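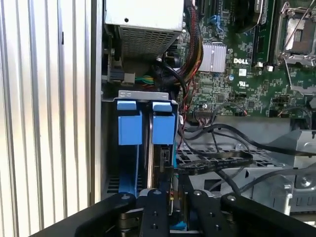

Brudico共享工坊 Nevus小组例会纪要

日期:2019年5月28日
地点:工坊里间,工作台旁
出席:小组成员到会9人,请假2人。工坊管理方列席前半段。
记录:本次由电控组负责。

一、上次纪要

上次纪要通过,有一处更正。原文写“夹爪指尖已定稿”,应为“夹爪指尖已定外形,长度未定”。机械组要求把更正写进本次纪要,不再单独重发旧稿。

上次遗留的待办里,急停按钮移位已经完成,现在站在工作台任意一侧都能够到。台面接地线还没有接,继续挂在电控组名下。

二、项目进度

Nevus现阶段的目标没有变:用两台机械臂在一台卧放的台式机里完成处理器和内存条的取放,不做整机拆解。有成员提议把硬盘抽取也加进来,讨论后决定9月以前不加。理由是硬盘那一角空间窄,线又多,夹爪现在的宽度进去以后没有多少余量,等指尖长度定了再谈。

本月记录到的取放试验共22次,都在断电状态下做。试验表格里“成功”一栏填法不统一,有人把“放到位但没压紧”也算成功,有人不算。会上定下:放到位但没压紧,一律填“未完成”,在备注栏写清楚停在哪一步。已经填好的旧表由填表人自己改,改完在表头签上日期。

控制程序Vitus换了新版本,主要改动是两台臂共用一个任务队列,任何一台报错,另一台停在原位,不再自动回零。软件组说明,自动回零的路径会经过机箱上方,报错时另一台臂的姿态不一定可靠,停着更稳妥。缺点是每次报错都要人工处理,恢复步骤比以前长。使用手册要补一页恢复流程,下次会前贴到共享盘。

三、夹爪与指尖

机械组汇报,指尖准备了长短两种。短的刚性好,夹内存条时两端受力均匀一些,但伸进机箱后,夹爪的侧板离箱体太近;长的伸得进去,夹紧时指尖有外张。两种都没有完全满意。

讨论较久,意见归纳如下。一部分成员主张用长指尖,在背面加一条筋。另一部分主张保留短指尖,把夹爪侧板的下角切掉一块。切侧板要重新拆装整个夹爪,黑色阳极氧化的那层也会破掉,切口要另外处理。最后决定先做加筋的长指尖,打印一副试装,结果不好再考虑切侧板。

夹爪上的圆头螺栓要定期检查。机械组在保养时遇到过松动,今后每次开机前用手拧一遍,每周用扭力扳手复核。螺纹胶先不用,等指尖定稿以后再上。

四、治具板与台面布置

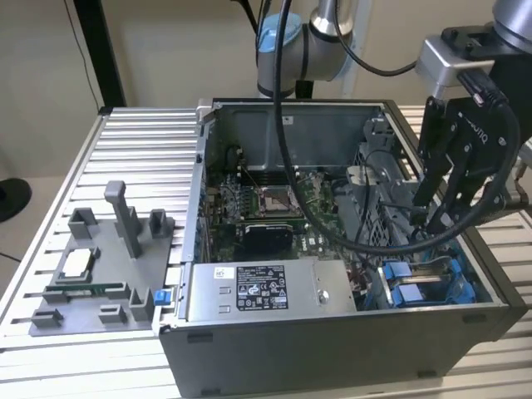
治具板第二版的图纸要改,这一项由机械组和软件组一起讨论。改图的起因是示教点太多,每次把板子卸下来再装回去,软件组都要重新对一遍。提出的办法是在板底加两个定位销,卡进台面铝型材的槽里,再用压板固定,这样拆装之后位置能回来,示教点只需抽查。板上各件的相互位置暂不动:放处理器的方形凹座留在左中,下面那条细长绿色电路板的卡槽也不改方向,中间那根立柱同样保留。软件组原想把立柱去掉,给腕部让路,机械组不同意,认为去掉以后两侧U形支架都要重画,代价太大。折中的办法是在Vitus里把立柱登记为障碍物,规划路径时绕开。

板子右缘的小夹座与机箱左下角的蓝色卡扣挨得近,换机箱时容易碰到。决定第二版把整块板往左移一点,移多少由机械组在台面上比划后确定,不在会上定数。

治具板目前用普通灰色耗材打印。有成员问要不要改用强度更高的材料。机械组认为现有的够用,板子不承重,磨损集中在方形凹座的边角,可以把凹座做成可更换的嵌件,坏了只换那一小块。同意照此办理。

机箱在台面上的固定方式也顺带讨论。侧板拆下后箱体刚性变差,夹爪往下压内存条时箱体会轻微挪动。先在箱体外侧加挡块,不在箱体上打孔,这台机器以后还要装回去用。

五、走线

两台臂的外部电缆都从上方走。现在有一根粗黑电缆垂下来,弯成大弧越过敞开的机箱,离主板不远。电控组认为这是当前最需要解决的问题,臂在运动时电缆会摆,可能刮到主板上的小元件或者勾住处理器插座的拉杆。

提出的方案有两个。其一,在台后立一根杆,装弹簧吊钩,把电缆提起来。其二,把电缆沿臂身绑扎,每个关节处留余量。绑扎看上去整齐,可是关节转到极限时余量不好算,留少了会扯接头。决定先做吊钩,绑扎作为备选。吊钩装好以前,靠近主板的动作一律用低速档,旁边要有人守着急停。

机箱内部自带的线束也要整理。电源引出的彩色线和硬盘架附近的几根黑线,用扎带往箱壁一侧收,扎带头剪平。扎带选可松开的那种。

六、采购与费用

本次报上来的开支合计364元,包括打印耗材、扎带、一包内六角螺栓和给铝型材配的T形螺母。螺母向Gajdoš订的货,到货后发现有一部分与台面槽宽不合,可以换,运费由我方出。会上同意换货,下单以前先拿一颗实物在槽里试过。

扭力扳手继续借用工坊公用的那一把,不另买。用完挂回墙上原位。

摄像头支架的费用没有报上来,留到下次。

七、工坊管理方意见

管理方提出三点:里间晚上关门前要断总电,不能只关控制柜;机械臂上电时门上挂牌,其他组的人进来要能看见;拆下来的机箱侧板和螺丝不要放在过道。小组接受。挂牌由电控组做,两面字样分别写“上电”和“已断电”。

管理方另外问到,暑期开放日能不能演示。小组答复可以摆出来让人看,动作演示要看吊钩和挡块装好没有,到时再定。

八、待办

机械组:打印一副加筋的长指尖并试装;治具板第二版图纸,加定位销,凹座改嵌件;机箱外侧挡块。
软件组:Vitus恢复流程一页;把立柱登记为障碍物;示教点抽查清单。
电控组:台面接地线;电缆吊钩;门牌;整理机箱内线束。
全体:旧试验表格按新填法改好。
采购:与Gajdoš联系换螺母,报销单附小票。

九、其他

有成员反映共享盘里试验录像命名混乱,找不到对应的表格。暂定文件名以表格编号开头,后面写臂的编号,其余随意。旧录像不强求改名。

下次例会时间在群里另行通知,地点不变。请假的成员看完纪要后,对指尖方案有意见的直接写在图纸批注里,机械组打印以前会看一遍。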